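# Open day at Kalenus: my gallery

So I finally went! I'd been meaning to get along to one of the Kalenus open afternoons for ages, and in June I had a free day, a full tank and no excuse. Kalenus, if you don't know them, share a low brick building with Becerra (who do the gripper fingers) behind the old bus depot. Parking is round the back. Follow the signs for deliveries, because the visitor sign points at a hedge.

I'd booked the afternoon slot, which has 12 places, and 11 of us turned up. We got a sticky badge, a very decent cup of tea and a short talk from Montserrat Hinojosa, who runs the laundry side of things. She was great. She talks fast, takes questions in the middle of a sentence and didn't mind at all when a man in a cycling top asked her four in a row about motor noise.

I'd gone mostly for the parcel sorting, I'll admit. Onevance had a big conveyor cell on the programme and I'd read up on it on the train to my sister's the week before. When we got there it was switched off for a belt change, so we had a look at it through the mesh and moved on. A bit of a shame, but it meant we got nearly twice as long in the clothes room, and that was the best part of the day by miles!

The clothes demo is called Nerkus (no idea, I asked, and it's somebody's old boat). It's two arms sharing one table, and the job is garments: pick them up, spread them out, fold them, stack them. Montserrat told us they've got 400 items in the practice wardrobe, nearly all from charity shops, and that on the plain T-shirts it had managed 91 good folds out of a hundred the month before. Trousers are behind that. Anything with a hood is behind trousers. She wouldn't give us a number for hoods, she just laughed.

What I hadn't expected was how slow and careful it would be. I'd pictured something whipping through a basket like those clips people send round, and it's more like watching somebody wrap a present with oven gloves on. Two fingers per arm, no thumb to speak of, and cloth never does the same thing twice. I try to fold a fitted sheet about once a fortnight and lose every time, so I had a lot of sympathy. The cycling man wanted it sped up. The rest of us were quite happy leaning on the rail, whispering "go on, go on" at a shirt collar.

They let us ask for particular clothes too, and I put in for a cardigan. It took a while and the sleeves finished up on the wrong side, but it was recognisably a folded cardigan and I've put worse in my own drawers.

A few practical bits if you fancy going yourself. It's free but you do need to book, and the afternoon slots go first. Wear flat shoes, there's a grating to walk over between the two halves of the building. Phones are fine in the clothes room and not fine in Becerra's workshop, so I've nothing to show you from there. The tea is at the start and not at the end, so have the biscuit when it's offered.

I'm hoping to go back when the Onevance belt is running again, and I'll add to the page if I do. For now it's a small gallery. Click for the larger version.
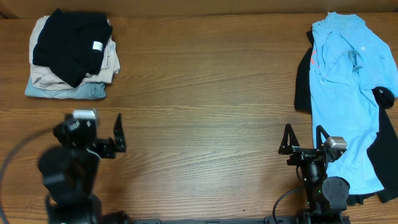 *Page last changed: June, 4.40 pm*

**The Nerkus table.** The folded pile is over at the top left, dark one on top with its little white tag, denim at the bottom. Spread out on the right: the bright light-blue one, with black fabric underneath and beside it. I love how sharp the right-hand gripper came out. The left arm is a proper blur, though I'm fond of it anyway.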